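Recording yourself packing a box, so that a robot arm might one day do it for you

I have a small robot arm clamped to a bench in a shared workshop, and a long-standing wish never to tape up another parcel. The first thing has not yet brought about the second. What I do have is a way of recording packing jobs that gives the arm something decent to copy, and after ruining a good many sessions I can at least save you the same trouble. 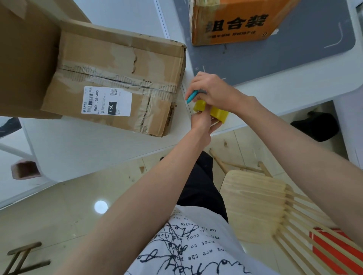

Both hands on the yellow tape, boxes within reach.

The method is simple enough. You wear a camera on your head, pack the box yourself, cut the footage into short clips and feed those to whatever is doing the learning. I use a home-made set of scripts called Doston for the cutting and labelling. Any video editor will do if you have patience and a comfortable chair.

What you need

A head camera on a strap that stays put when you look down. A table you can sit at. Some cardboard boxes, and not nice ones. A roll of coloured tape. A mat to mark out the working area. Something to cut with. A drink, placed on another table entirely.

Boxes

Use old ones. My first recordings used new, flat, spotless boxes, and the arm became very good at recognising new, flat, spotless boxes. Shown one that had been through the post, it sat there like a guest who has been handed the wrong coat. Scuffs, old labels and patches of earlier tape all belong in the footage. Leave barcodes on if they are only stock codes, but peel off or cover anything with a home address on it. I forgot this once and had to bin a whole evening.

Put at least one box on the table that you have no intention of packing. It gives the software some practice at ignoring things.

Tape

Clear tape on brown cardboard is hard enough for a person to see. I spent most of June trying to work out why my labels for "end of tape found" were rubbish, and the answer was that I couldn't find the end of the tape either. Yellow solved it. Brown is nearly as bad as clear, and the stuff with FRAGILE printed on it made the tracker think every roll was spinning.

The mat

A plain grey desk mat with corner marks is ideal. The marks tell you where the work area stops and give the software fixed points to line up against when your head moves, as it will. Stick the mat down. Mine crept towards me over the course of a session and everything I recorded after tea was slightly wrong.

Setting the camera

1. Sit down in the position you'll work in. Do not set the angle standing up and then sit.

2. Tilt the camera until the mat is in the upper part of the picture and both forearms are in view. You will get a good deal of your own lap as well. Wear trousers you are happy to see a lot of.

3. Check the lights. A shiny floor will throw a ceiling light straight back at the lens, and if the camera is on automatic exposure the whole table goes dim each time you lean. Lock the exposure before you begin.

4. Record 15 seconds of doing nothing, hands flat on the table. Doston uses this to line things up. It is also the only restful part.

Doing the job

Work at two-thirds of your usual speed. Go any slower and you start performing, with little flourishes, and the arm will learn the flourishes. Ours at the Bilitz workshop spent a fortnight presenting each parcel like a waiter with a fish.

Keep the roll above the table while you look for the end or free it, so that neither hand hides the other for long. Hold it from underneath with one hand and work on it with the other. If you swap hands halfway through, stop, put everything down and start that clip again. The arm on my bench has one gripper and takes a dim view of ambidexterity.

Drop things now and then. I mean this. Pick them up in the ordinary way and carry on, and mark the clip as a recovery. I have never had to drop anything on purpose.

Cutting the clips

Aim for clips of 5 to 9 seconds, with one action in each: pick up roll, find end, pull, press down, cut. Name them for the action and the object and leave your feelings out of it. I have a folder called "stupid flap again" that I can no longer search.

Throw out anything where your head swings away from the table. Keep two copies of the rest, on separate drives. The Tamell drive I used for the first batch made a noise like a cricket and took the lot with it.

How far this gets you

The arm can now pick up a roll of yellow tape and set it on the mat, most of the time. It can press a strip down if I hold the box. Pulling tape off the roll is still my department, and so is the scissor work. I've ordered a softer pair of fingertips from Bozkurt and will add a section on those once they are fitted.

38 shares
12 comments

Related
Making a head strap that doesn't slide down your nose
Locking exposure on cheap cameras
Soft fingertips for small grippers: what I tried first
Clamping an arm to a bench you don't own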